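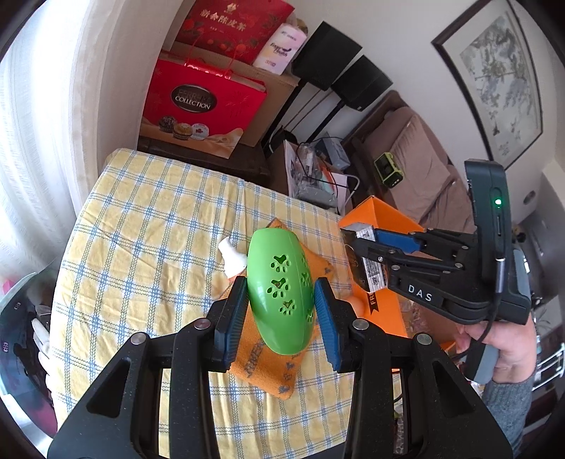
One site lead at Skumthorpe asked whether a gripper that closes but does not hold should be treated as a fault or as wear. Flasier treats it as a fault from the first occurrence, and the answers below are written on that basis.

Hand-Held Grippers: Questions About the Slow-Release Fault

What is the fault?
On affected units, the fingers stay closed for a moment after the operator lets go of the trigger, then open all at once. The item drops or is thrown a short distance. In a few reports the reverse occurred, and the fingers opened while the trigger was still held.

Which units are affected?
The fault has been confirmed on 4 units, all fitted with the Sikent return spring. Units with the earlier spring have shown no sign of it. The spring type is stamped inside the trigger cover.

Is there a risk of injury?
The closing force is low, but a fingertip caught between the pads can be bruised. One operator reported a pinched thumb when two grippers were being used at the same table. No other injury has been recorded.

What should I do if my gripper sticks?
Stop work and set the gripper down with the fingers pointing away from you. Do not pull the fingers apart by hand. Disconnect the cable, attach a red tag, and report the unit before the end of the shift.

Can I still pick up soft or hollow items, such as pet toys and small packages?
Yes, with a unit that has passed inspection. Hollow plastic items hide the fault well. They flex under the pads and push the fingers open again, so a weak spring may go unnoticed until a rigid item is picked up.

How often are springs inspected?
Every 2,000 closures, or each April, whichever comes first. The previous interval was longer and has been withdrawn.

What happens to recordings made with a faulty unit?
Finger position was logged incorrectly during the delay. To date, 141 recordings have been set aside for review by the Ansah project. Please do not delete local copies.

How long does a repair take?
A spring replacement takes 20 minutes — the unit must then be recalibrated before use.

Comments

Our unit stuck twice before we found the stamp. It is quite faint, so bring a flashlight.

Does the red tag go on the cable or the handle? We have been doing both.

Please add a picture of the old spring next to the new one.

Contact: Flasier Equipment Safety Desk | © Flasier 2022 | Back to top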